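# The July table reset

Saturday, July 18, 2020

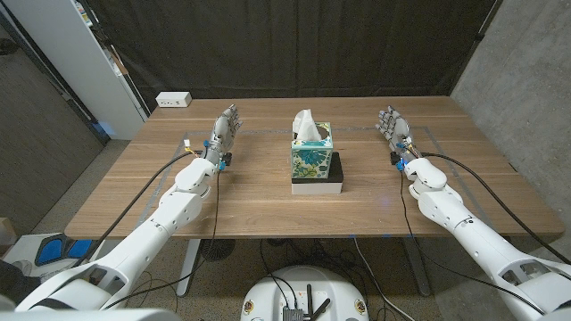 I have been wanting to write about our table for weeks, and this morning I finally sat down with coffee and a free hour, so you're getting all of it! Every summer I do a reset, where everything comes off the table, the wood gets a proper clean, and only the things we reach for every day get to come back. Last year that was a fruit bowl, a lamp, two candles, a stack of mail and a plant that hated being there. This year the star is a tissue box. A cube one, with a leafy, flowery pattern in teal, green, blue and cream, and I love it far more than a person should love a tissue box. It sits up on a black square stand with a white base underneath, right in the center, and that little bit of height makes it look like I meant it.

I've had allergies since I was a kid, so tissues were always going to live on this table. For years I hid them. I had one of those covers that slides over the cardboard, a beige thing, and every time I pulled a tissue the whole cover came up with it. Then I was in Halitz (the homewares place by the train station, if you're local) looking for drawer liners, and there was a shelf of regular tissue boxes with patterns so pretty that I bought three and forgot the liners. Went back for the liners the next day. Bought another box.

## Cleaning the wood

The table is the first real piece of furniture we bought, and it has had a hard life. Homework, pizza, a sewing machine, one very long jigsaw puzzle (3000 pieces, a harbor with far too much sky, never again until September at the earliest). So the reset starts with the wood:

- Brush off the crumbs first, then go over it with a barely damp cloth and a drop of dish soap.
- Wipe again with plain water and dry it right away with an old T-shirt.
- Rub in a little Petrenko wax, with the grain, and leave it for 30 minutes.
- Buff until your arm complains.

I used to slap the wax on thick and wonder why my sleeves stuck to it. A dab the size of a hazelnut does one end of the table. Start there and add more if you need it! The water ring from my niece's lemonade is still faintly there and I've made my peace with it.

## Why I put it on a stand

My friend Ziad Haddad came over for lunch in the yard and I made him come inside to look at the table, because I am that kind of host. He's the one who talked me into raising things up in the first place. He does it with everything at his place, soap, salt, the radio, and for a long time I thought it was silly. But a cube box flat on a big rectangular table looks a bit lost, and on a stand it holds the middle all by itself. The darker square under the pattern makes the teal pop, too. I tried the box on a Prestel cake plate before this and it was too much, like I was about to serve it with forks.

One small thing I do when I open a new box: I take out the first tissue slowly and fluff up the one that follows, so it stands in a soft peak. It takes two seconds and it pleases me every single time.

## What didn't come back

The mail has moved to a basket in the hall. The plant is on the bathroom windowsill and has put out a new leaf already, the traitor. The fruit bowl is on the kitchen counter, where we eat more out of it than we ever did before, and the candles are in a drawer until the evenings get dark again.

I'm still hunting for a runner. Gutstead has a plain cream linen one that I keep putting in my cart and taking out again, mostly because I've just waxed all that wood and would like to look at it for a while. If any of you have one and it washes well, tell me in the comments! Next up is the hall closet, and I've already found 31 coat hangers in there.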